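An open afternoon at Ranby: baskets, boards and hangers

Last Thursday I visited the open afternoon at Ranby, the household workshop on the second floor of the old Trurkex building. I had wanted to see it for a long time. I keep a small shop for used children's clothing, and most of my working day goes to folding, hanging and putting things into baskets, so I am interested in how other people arrange their tables for this.

The entrance is from the courtyard, through a green door. The sign is small and I walked past it once. Inside you write your name in a book and receive a paper badge, and then you may go where you like until five o'clock. Coffee was free, the cake cost 2 dollars.

Syafiqah Pillai led the tour. She has a calm way of speaking and she answered all questions, also the very long ones from a gentleman who builds wardrobes. She told us that the rooms were used for storing carpets before Ranby came, and that the first year they had only one lamp.

We began in the shelf room, where they keep the storage pieces they lend to schools and small shops. According to the printed list there are 268 pieces, and each has a card with the date when it was last given out. I liked the cards very much. The Kidia boxes for toys were on the lower shelves, and above them were the Ngui racks, which fold flat.

From there we went to the tables. I had expected something more complicated. The work surface is white and matte, the rim at the back is light wood, and a dark brown woven basket stands to one side. The middle stays free. Syafiqah said that new people always want to put everything on the table at the same time, and that she spends the first lesson taking things away again. I do the same mistake in my shop every morning.

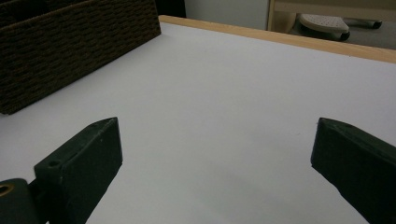

The hanger table

For me this was the best part of the visit. Clothes hangers are difficult things to store. They catch each other, they slide, and a pile of them never stays a pile. At Ranby they are handled one by one, and the basket waits on the left.

The basket is shallow, with flared sides and a lattice pattern in the rim. It has handle openings cut into it, so it can be carried without touching what is inside. I asked if a deeper one would not be better for hangers. Syafiqah answered that in a deep basket the lowest hangers are forgotten until spring, and I had to laugh, for I have such a basket at home.

The hanger I looked at longest was a thin wire one in light blue. I prefer this kind for children's blouses, but the wire must have a coating, otherwise it can leave marks on white cotton. It was held at the corner where the shoulder meets the bottom bar, with the hook pointing away toward the middle of the board. In my shop I always take the hook first, and then the rest of the hanger swings around and hits something. I have tried the corner since then, and it goes better – slower at the beginning, but better. 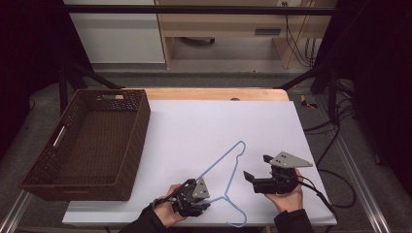 Can visitors borrow a basket to try at home?
The lending is only for schools and small shops, and you must leave a deposit of 200 dollars, which you get back in full when the basket is returned with its card.

I filled in the form before I left. My number on the waiting list is 129, so I do not expect a call before January. On the way out I bought a second piece of cake for the train, and the lady at the coffee table wrapped it in a paper napkin and wished me a good trip.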